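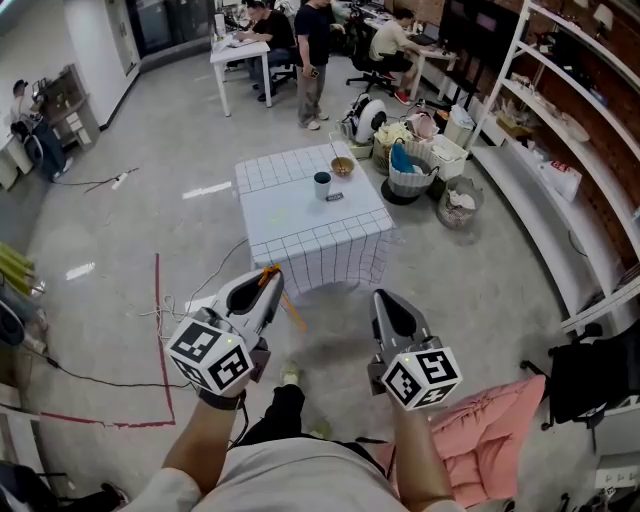
**How many hand-held grippers must a small student group buy in the first year?**

One pair for each person who records at the same time, and one spare pair for the whole group.

We came to this answer after a longer discussion than we had expected. In our first plan, written in December 2020, we had put almost all the money into one robot arm from Nolatmont. Malathi Raju, who keeps our budget, asked what the arm would do during the months when we have no recordings to train it with. We could not answer her well, so the order was changed. The hand-held grippers come first and the arm comes later.

## What we need for the grippers

The grippers are used in pairs, left and right. For each pair we must also count the following:

- marker blocks, with printed patterns that can be replaced
- wrist straps
- cables, long enough to reach the far side of a table
- a charger and a power strip
- storage for the recordings

In the first version of the budget we forgot the cables completely. Fustar offers them in a set with the grippers, but the set has only short ones. We asked for a price with longer cables and are still waiting for the answer.

## Things for the tasks

Household objects are cheap and we have many already: cups, bowls, baskets, cloths. We set aside 180 euros for this part, and it should also pay for a second tablecloth and some ribbon. Fragile cups should be bought in pairs.

## Room and furniture

We share the room with people who work at the desks, so a separate recording room was discussed. The one offered to us in Riihimäki is bigger, but the rent would take the money for the spare pair. We decided to stay and mark the floor with tape instead.

## The arm

Domasau rents out arms for up to two months. This seems to us a better first step than buying. The rent does not include the mounting plate or the transport, and both must be in the next version of the table. Malathi will ask in January if the transport can be shared with another course.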